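Florka Round Side Table, Pedestal Base

Item no. 1052
In stock, ships flat in one carton

The Florka is a small round table for guest rooms, break rooms and studio apartments. It takes two chairs without crowding and fits into a corner where a square table would stick out. The top has a pale wood-grain finish. The edge is rounded over so it won't catch on sleeves or bags.

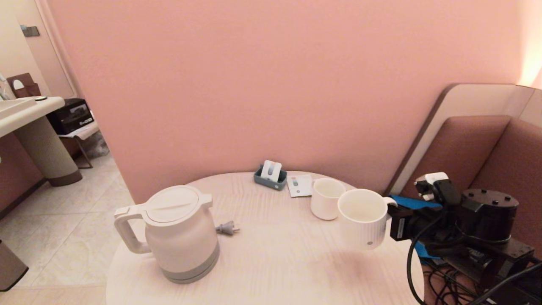
Assembly takes one person and a hex key, supplied. Six bolts hold the top to the column. Tighten them by hand first, then go around again with the key. Check them after the first month of use.

Load limit is 100 pounds, spread evenly. Do not sit on the table or use it as a step.

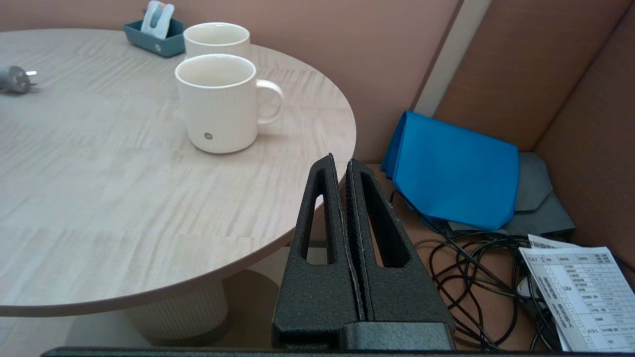

Florka with ribbed pedestal base

Care: wipe with a damp cloth and mild soap. Dry the surface afterward. Scouring pads and bleach will dull the finish. Use a mat under pans straight from the stove.

Spare bolts, floor glides and replacement columns can be ordered separately. Quote item no. 1687 for the glide set.

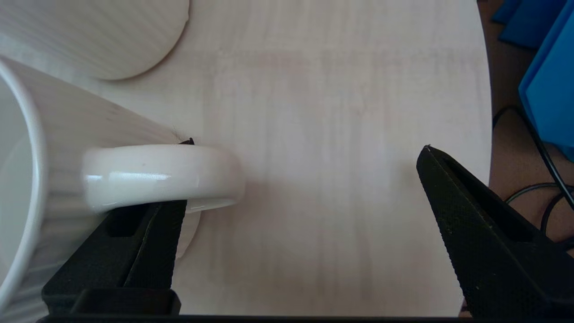

Product notes by Veronica Buzatu | Updated 09/05/2026

The March batch came with felt glides. Current stock has plastic ones, which hold up better on tile. Either type fits the same holes. Orders to Kedus dealers go out with the plastic set unless felt is requested on the order form.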